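Ticket 337: Online booking, Prarine Water Park
Opened 14 July 2024
Status: Awaiting supplier

Guests purchasing family day passes through the Skedent booking page are charged twice when they add a locker. The fault has affected 224 orders. Sales at the gate are unaffected.
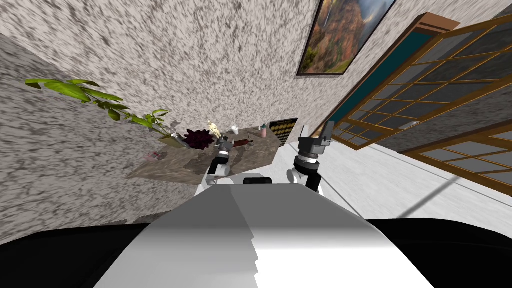 Ginette Sandhu replied that the second charge appears only when the guest goes back to change the date of the visit. She asked that lockers be removed from the page until a correction is in place.

Lockers were withdrawn from online sale. Refunds have been issued on 200 orders. The remainder require a new card number.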